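Wrist cam or fixed cam for comparing two grippers?
Posted Aug 1, 2025 by Drastirov

I'm trying out 2 grippers on the same arm and want a fair comparison. My wrist view smears whenever the arm swings – the fixed one stays sharp. Do I drop the wrist camera, or is it a settings thing? One grab from each, wrist first:
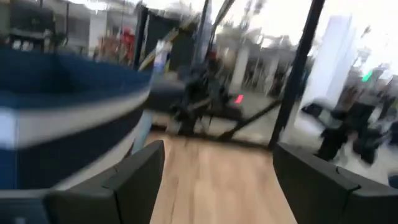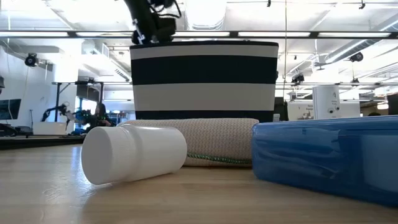 My budget won't stretch to new cameras before December, so I'm stuck with these two. The controller is a Ceta, if that matters. I've mostly been scoring grasps off the fixed view, but with the bottle lying in front of the folded cloth I can't see all of the cloth, and that's the item I care about most.

Masilela
Keep both! Your fingers are in the wrist shot, so it's still handy for checking the approach. Shorten the exposure first – I run mine at 1/1000 and add a lamp – then slow the swing down. Also move that bottle over, mate, you'll save yourself a headache.

Warkoria
had the same problem, went away when i changed the cable. no idea why

Ceta_user4
Doubt it's the cable. Let the arm settle before you grab a picture, and use the same start pose for both grippers or the colour and light will be different every time.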